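Friday, August 14, 2020
Simulation week, continued 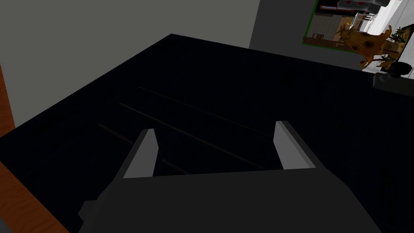
Issue 12, page 2

Woke up with the number 2722 in my head, which says a lot about how my summer is going. It is the count of training runs Gama has now made in its pretend living room, and I have watched far too many of them from the wrist camera, a view that makes every piece of furniture look like the edge of a cliff.

The question for the paper is still the one Carrasco wrote on the board in the spring, when we had a board. Does it help to let the policy practice in cluttered rooms, or does the clutter only teach it to look at clutter? My bet was on clutter helping. I made the bet loudly and in writing, so there is a record.

Pallent is the plain condition: gray walls, bare furniture. Nastside is the other one, and I furnished it myself over two weekends with the taste of a dentist on vacation. It has the black table with the brown lines so faint you need to tilt the laptop to find them, the green-bordered picture of somebody else's room, and the orange tree thing with the spots. I am fond of the tree thing. It has arms, if you are feeling generous, and it holds them up as if the fingers had just told it to hand over its wallet.

Ran the first 2000 episodes of each through the scoring script after breakfast. Pallent came out ahead. I checked whether I had swapped the folders. I had not swapped the folders. Ran it again with a fresh seed, went to buy bread, came home, and Pallent was still ahead, by a little less, as if to be polite.

Nicanor Jara called at lunch and I confessed. He was kind about it in the way that takes longer than being unkind. His theory is that the trouble is the table and the clutter is innocent: a surface that close to black gives the depth estimate nothing to hold on to, so the gripper comes in with its fingers open and stops wherever it feels like stopping. Pallent's table is a nice oatmeal color. So I changed two things at once and called it an experiment. I teach a class on not doing this.

Spent the afternoon setting up the fair version, Nastside with the oatmeal table and everything else left alone. Rendered one still to make sure I had the old settings saved before touching them, and looked at it longer than I needed to. There is a head with short dark hair poking in at the right side, by the little plant. I gave it a wide berth in the collision settings.

The new batch is queued for tonight. If it loses again I will have to rewrite the introduction before September, along with the paragraph where I used the word "clearly." Made soup. Forgot the bread.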